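Letell revises drainboard range for small kitchens

12/29/21

Letell has revised its range of benchtop drainboards, with the gloss black finish now offered in all sizes. The Vostasville firm said the change applies to stock shipped from its Pratusska warehouse and that existing part numbers are retained.

The boards are intended for cups, mugs and other items left to drain beside a sink. The largest model measures 677 mm by 400 mm and sits on a white base. Rated static load is unchanged at 100 kg. 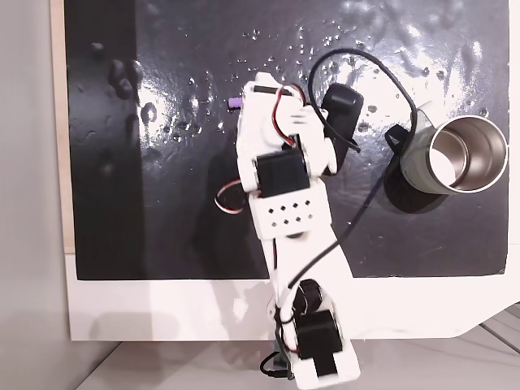

Product manager Capucine Mallet said the gloss surface shows water droplets and glare more readily than the matte grey it replaces, and should be wiped down with a soft cloth after use. Abrasive pads and chlorine-based cleaners will dull the colour and are excluded under the warranty.

Stainless steel mugs may be drained on their side or upside down. Cast iron should be dried before it is set on the board, as rust marks are not covered.

Courtois, which distributes the range, will carry 667 units in the first allocation. Orders are limited to 4 per customer until the second shipment arrives in June. Matte grey boards remain available while stocks last, and spare feet for both finishes can be ordered through the same catalogue.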